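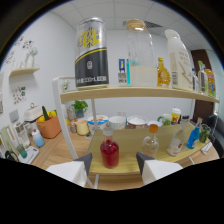
Pourquoi les liquides prennent-ils toujours la forme de leur bouteille ? Un liquide est fait de morceaux très, très petits, qu'on appelle des molécules. Elles se touchent, mais elles peuvent glisser les unes sur les autres, comme des billes dans un sac. Regarde la petite bouteille de verre avec le liquide rouge, sur la table : le rouge suit la forme du verre. Sur l'étagère, le grand bocal au couvercle de bois contient un liquide blanc comme du lait, et la bouteille de sirop d'érable a un corps en forme de feuille. Si on verse du sirop dans une telle bouteille, il devient une feuille lui aussi !

Couler vite, couler lentement

Tous les liquides ne coulent pas à la même vitesse. L'eau est pressée. Le sirop et le miel prennent leur temps, car leurs molécules glissent moins bien. Le mot savant est « viscosité ». Un liquide très visqueux coule lentement. Quand j'étais petit, au mois d'août, le miel de ma grand-mère tombait vite de la cuillère, et en hiver il fallait attendre longtemps. La chaleur aide les molécules à bouger.

Que veut dire mL ?

Sur la haute canette, près du bas, on peut lire « 330mL ». Ces deux lettres veulent dire millilitre. Dans un litre, il y a mille millilitres. Alors, six canettes de 330 mL font presque 2 litres : il manque seulement 20 mL, c'est-à-dire quatre petites cuillères.

À toi d'essayer

Demande à un adulte deux verres de formes différentes, un haut et étroit, un bas et large. Mesure 100 mL d'eau et verse-les dans le premier verre. Fais un trait au feutre à la hauteur de l'eau. Ensuite, verse toute l'eau dans le second. Le niveau est-il le même ? Et la quantité d'eau, a-t-elle changé ?

Ne goûte jamais un liquide que tu ne connais pas, même s'il a une jolie couleur.

Texte : Tsutomu Takagi, 2026-01-20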